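Pretend play and what we claim for it
Speaker notes, Nigel Dawber
Parents' and staff evening, 12th November

Opening (keep it short, they've been at work all day)

Thank the school for having me. Say up front that I taught kindergarten for 13 years and that I like pretend play. I set out a play corner every morning and would do it again. What I have trouble with is the sales talk around it.

Read the line from the Trevitz catalog out loud: "Builds tomorrow's problem solvers." Pause. It's printed next to a plastic teapot.

Ask for hands: who has bought a toy in the last year because the box said it taught something? Put my own hand up.

Where the claims come from

Three kinds of evidence get mixed together. Go slowly, because this is the part people write down.

First, watching children. Teachers see kids who pretend a lot and also talk a lot, and they link the two. Fair enough as a hunch. But talkative kids may simply pretend more. You can't tell which way it runs by standing in the doorway.

Second, small studies. Somebody gives one group extra play sessions, gives another group nothing, and tests everyone afterward. The extra group also got an adult's full attention. Was it the play or the adult? Most of these can't say.

Third, brochures quoting the small studies. By then every "might" has become a "will."

Slide: the kitchen corner

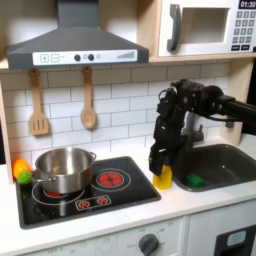 Play kitchens get the heaviest load of promises. Math, language, sharing, healthy eating, fine motor skills. The Kalinowski brochure lists 41 "learning outcomes" for a single kitchen set. I read them all on the train. A lot of them are the same outcome with a different verb. "Explores roles" and "investigates roles" both made the list.

Ask the room what a four-year-old does at a toy stove. Let them answer. Usually somebody says "makes soup," and somebody else says "fights over the spoon." Both true in my classroom. On a good day there was a restaurant, a rude customer, and a baby who had to be fed at once. On a bad day it was a place to hide snacks.

Could there be counting in that? Sure. There's counting in putting on shoes, too.

The realism question

Parents ask me whether a more detailed toy is better. The Draltow people say yes, naturally, they sell the detailed ones. The wooden block crowd says no, a child should turn a block into a phone and that's where the imagination lives.

I don't trust either answer very far. My own two-year-olds, back when I had a toddler room, did better with things that looked like the real object. The sevens would use anything. That's one teacher's memory and I'd ask you to treat it as that.

If someone pushes on screen-based kitchen games: I haven't used them enough to have a view. Say so and move on.

The Treria story (drop if running late)

In June a school I visited had bought the full Treria program, with training days and a wall chart. Staff had to tick a skill each time a child showed it. I sat in for a morning. The teacher spent so long with the chart that she missed a terrific argument about who was allowed to be the dog. At the end of the morning the chart looked great.

She knew it, too. She told me at lunch that she filled in some of it from the car.

Don't name the school, even if asked.

What I would want to see before believing a claim

Who paid for the work. Whether the comparison group got the same adult time. Whether anybody checked back later, and I mean a year later, instead of the same afternoon. How many children. Whether the thing being measured is something you'd care about if it weren't on a test.

Nothing I was sent this year passed on all of them. A couple came close on the comparison group.
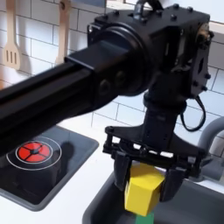 Likely questions

"So should we get rid of the play corner?" No. Children enjoy it and it belongs to them. That's enough reason for me.

"What about kids who don't pretend?" Some don't, much. If a parent is worried about a particular child, they should talk to the teacher or the pediatrician. I'm not going to guess from a stage.

"Is expensive better?" I've seen no good evidence for it. Some 7 companies have now offered to send me some.

Leave ten minutes. Handout is by the door, reading list on the back. The second link on it is dead, tell them to email me.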